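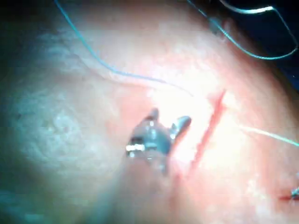 A Length of Thread

Gaetano Pellegrini ties knots on the train. He keeps a short piece of suture looped through a button on his coat, and by the time he gets to the Gerura teaching hospital he has usually thrown 80 of them. He has taught closing there for 61 terms and still thinks most trainees pull too hard.

"The edges should meet," he says. "If you squeeze them, the skin turns white and you have to take it out."

His course starts in January with the cut itself. A straight cut is the easy one. Trainees learn to enter the same distance from the edge on both sides and to keep the bites evenly spaced. Thread comes next, and thread is where people lose time. A long strand drifts over the tissue, catches on things and has to be found again.

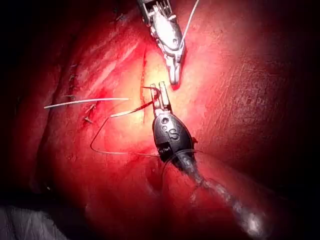
Pellegrini wants the loop wide and lying flat, with the short end kept where it can be reached. Then come the throws – 3 for braided thread, more for the slippery kind, which remembers the shape of its packet.

Wu, a second-year trainee, keeps her practice knots in a notebook, taped down by date. The page for 27th February has two rows. The first row is crooked. Pellegrini has written "slower" next to it in pencil, and she did the second row after lunch.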